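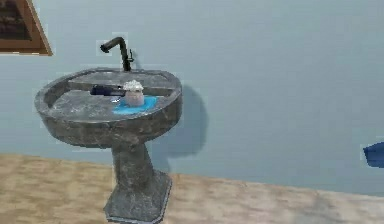 Younes Bouzid wants the stop command tested in every room of the house, doorways included, before anyone lets the software near a real machine again. He posted that on the Dalari message board last night, and going by the replies most of the other users are with him.

The fault he is talking about was confirmed by the Dalari team on 13 November 2019, and it's a fascinating one. Dalari is the home-help control software being developed in Jirkthorpe, and nearly all of its practice takes place in Zorkden, a simulated house where a virtual robot can tidy, fetch and wipe all night long without breaking a single real cup. During a run of bathroom chores the operator pressed stop, the control panel said "stopped," and the robot kept driving for 6 seconds.

Nothing was hurt, of course, and nothing could have been. But a stop button that says one thing while the wheels do another is about as serious as software faults get, and I was really glad to see the team put the whole thing out in the open, logs and all.

The job itself was an ordinary one. The robot was supposed to go into the bathroom, wipe up a spill on top of the sink, then move on to a list of floor items and check whether each was where the house map said it should be. Bathroom chores are a favorite with the developers (and with plenty of us who follow the project!) because everything is close together and there's hardly any spare room to turn. The spill was left for later when the planner decided to do the floor check first, and that change of plan is where the trouble began.

Dalari runs two programs side by side. The planner decides what to do next, and the driver turns that decision into movement. A stop from the operator goes to the planner, which passes it along. When the robot crosses from one room into the next, the planner loads a fresh map, and while it loads it holds incoming messages in a queue. The stop arrived in the middle of that. It sat in the queue, the panel turned red as soon as the message was sent, and the driver happily carried on with the last path it had been given. 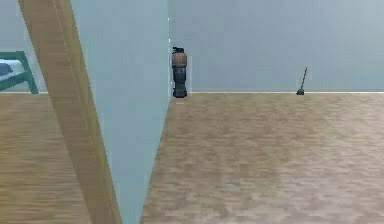

Getting from the doorway to the first item on the floor list means swinging wide past the partition, and the path had already been worked out in full before the map started loading. So the driver had plenty of road left. It followed the path to the end, came to a halt on its own, and only then did the planner read the stop it had been holding. By that time there was no motion left to cancel, so the log recorded a clean stop with no warning attached.

That last part is what makes the find so impressive. The log looked fine! The operator happened to be watching the robot's speed on a second display and saw it was still above zero after the panel changed. She saved the run and sent it to Reuter, the small firm that handles safety checks for the project. Reuter's people replayed it with the stop sent at different moments and got the same result in more than 30 runs, every one of them during a room change. With the stop sent at any other time, the robot halted at once.

The fix comes in 2 parts. Stop messages will now go straight to the driver, with a copy to the planner for its records, so a busy planner can't hold one up. The panel will also wait for the wheels to report zero speed before it says "stopped," and until then it will show "stopping" in yellow. Both changes are in the test build today, and Reuter is going through the doorway runs again with that build.

Owners of the physical base, the low wheeled platform sold to schools and labs since May, are being asked to hold off on any task that crosses between rooms until the update arrives. Single-room tasks can continue. The base has its own hardware cutoff, the big button on the back, and that one cuts power to the motors directly and isn't affected by the fault. The team still recommends having someone within reach of it, update or no update.

The saved run is available to download along with the replay settings, so anyone with a copy of Zorkden can load it up and try the old build against the new one. Be sure to turn on the speed display first, as it's hidden by default. Results can be posted in the Dalari message board thread, where Bouzid is already collecting doorway tests from other users.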